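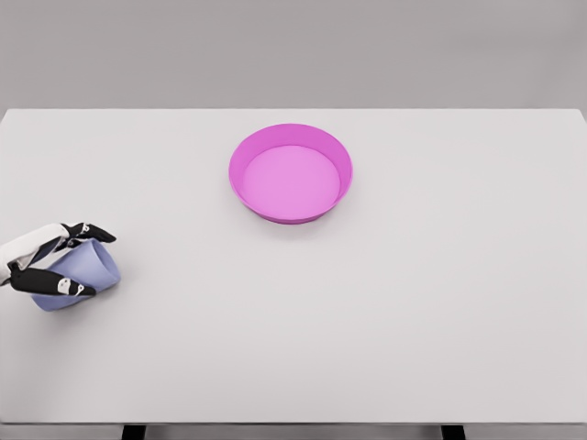 4. Caring for the tabletop

Your Willham extending table leaves the factory with a sealed matte finish. The finish needs no oil or wax. Read this section before you use the table for the first time, and keep it with the assembly sheet.

4.1 First cleaning

1. Remove the protective film from the top and the leaf. Pull it back slowly at a low angle.
2. Wipe the surface with a soft cloth and lukewarm water.
3. Dry with a second cloth. Do not leave standing water along the leaf joint.
4. Wait 27 hours before placing anything heavy on the top.

Note: A faint smell is normal for the first few days. Air the room if it bothers you.

4.2 Everyday cleaning

1. Brush off crumbs and grit first. Dragging grit under a cloth leaves shiny marks on a matte finish.
2. Wipe with a damp cloth. For grease, add a drop of dish soap.
3. Rinse the cloth, wipe again and dry.

Caution: Do not use scouring pads, melamine sponges, bleach or glass cleaner. Polishing sprays leave patches that are difficult to remove.

4.3 Stains

Coffee, tea and tomato sauce should be wiped up the same day. For dried spots, lay a damp cloth over the area for ten minutes, then wipe. Ink and hair dye may not come out. If you want to try the Niskanen stain kit (sold separately), test it on the underside of the leaf first.

4.4 Heat and weight

- Use a trivet under anything hotter than 166 °F.
- Maximum load, evenly spread: 78 lb with the leaf in, more with the leaf out – see the label under the frame.
- Lift bowls and planters to move them. Unglazed bases will scratch.
- Do not sit or stand on the table.

4.5 Tightening the legs

Check the leg bolts each April and after every move. Use the hex key supplied and stop when the bolt is snug. If a leg still rocks, adjust the foot on that leg by half a turn and check again. Replacement bolts and feet are listed in section 6 under Astberg fittings.

We use cookies to remember your language and region. Accept | Settings

Willham Customer Service, Flinton | Contact us | © 2025 Willham | Back to top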